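Everything goes in the basket first

When I asked Guangming Hao how he would describe his job, he laughed and said that on most days it was picking things up off the floor. He has looked after the toy library at Storutthorpe for 4 years now, and Anas Majali joined him in May, at first just for the mornings and then, as tends to happen with these places, for rather more than that.

The library lends to 132 families and has almost 3,000 toys on its shelves, which sounds a lot until you see how quickly they come off again. "The puzzles look after themselves," Guangming told me over a very welcome cup of tea. "People are careful with puzzles. Balls, though! Balls go everywhere, and they take everything else along with them."

So the two of them have settled on what they call the basket hour. At the end of a session, whatever is lying about goes into one big wire basket, with no thinking and no sorting, and only when the floor is clear do they sit down and go through it properly.

"I used to sort as I went along," said Anas, "walking back and forth with one block in my hand, then one ball, then a cloth. It took me all evening and my knees were terrible." He much prefers it now, and I must say he looked quite cheerful about the whole business. "You put the radio on, you have everything in front of you, and you take what's on top."

I asked what turns up. Drinks cans, said Guangming, always drinks cans, and the cloths they keep for wiping hands and tables, which get thrown over the toys and hide half of them. He lifts the cloths out first for the wash. Anas would sooner start with the rubbish, and they have been having this friendly argument all summer.
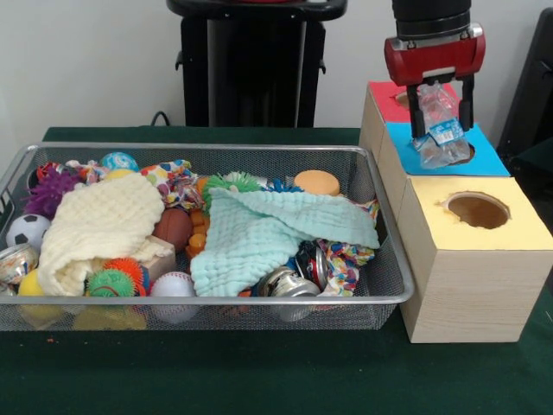
What goes where

The spiky balls are Anas's favourites, and he is firm that they get a good rinse before they go back on the shelf. "They pick up every bit of fluff in the building," he said. "You have to get your fingers right in between." Footballs and basketballs live by the door, small balls have a tub of their own, and wooden blocks go back to the building corner. Cans and plastic bottles are taken out to the recycling on the way home.

Guangming would like a second basket one day, a shallower one, so that the little pieces don't sink to the bottom. Anas isn't convinced. "He'd only fill that one too," he told me, and went off to rinse the cups.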